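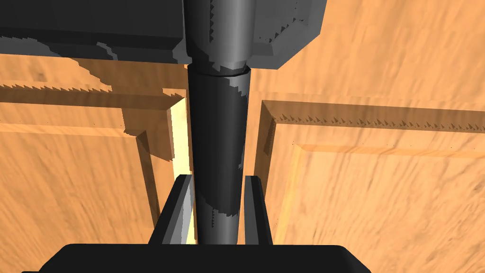 The Two-Mike Problem, and Other Housekeeping

Somewhere past the midpoint of Saturday's episode you may have noticed that the argument over the county's new leaf blower ordinance got very quiet on one side. A few of you wrote in to ask whether this was a bold editorial choice. It was a muted channel. My co-host delivered what I'm told was the best rant of the season to a recorder that had no interest in it, and the version you heard is me saying "right" and "sure" into the void for seven minutes. The corrected episode is up now. If your app is still serving you the old one, delete it and download again, or keep it as a collector's item.

On to the ordinance, because the mail on this has been something. For anyone who skipped the episode (we see the download numbers, we know who you are), the Fovdale council spent most of its last meeting deciding whether a leaf blower is "equipment" or a "device." Equipment is allowed until 8 p.m. A device needs a permit. The vote was tied, then it was untied, then somebody asked for a recess, and the whole thing has been pushed to September, when there will at least be leaves.
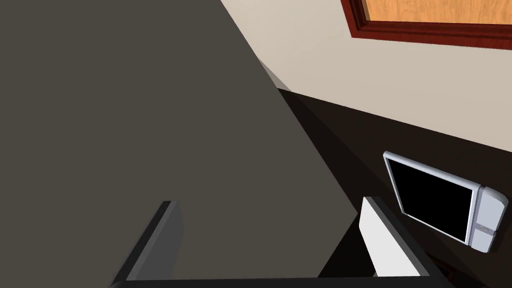 A view past a gray slab.

Our position, as far as we have one, is that a town that can't fix the light at Prustora Avenue should maybe stay out of the dictionary business. But 42 of you wrote in to disagree, several in all caps, and one with a hand-drawn chart of decibel levels by street. We'll read the best ones on the next show. The chart doesn't work on audio but we'll do what we can.

Other business. The Rillach Room has agreed to have us back for a live taping, which is generous of them after the thing with the fog machine. The place holds 299 people, and 300 would mean a different kind of fire permit, so please don't bring a plus-one you haven't bought a ticket for. Members get first crack at seats and everybody else gets in the day after.

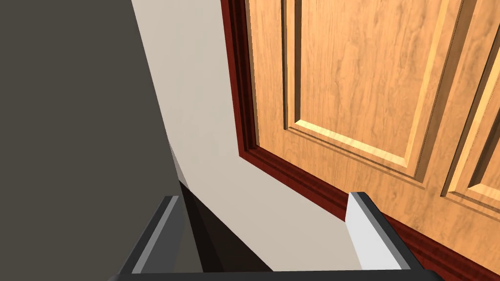 We also crossed 3,000 members this month, a number I have been saying out loud in the car. Your money goes to hosting, editing, and a new cable for the channel mentioned earlier. It does not go to the theme song, which we still got for free and which still sounds like it.

Next week: the Solanki Bridge toll hearing, all four hours of it, boiled down to one. Send your toll stories by Thursday night. Voice memos are great, under two minutes if you can stand it, and please check that your microphone is on. I'm told this matters.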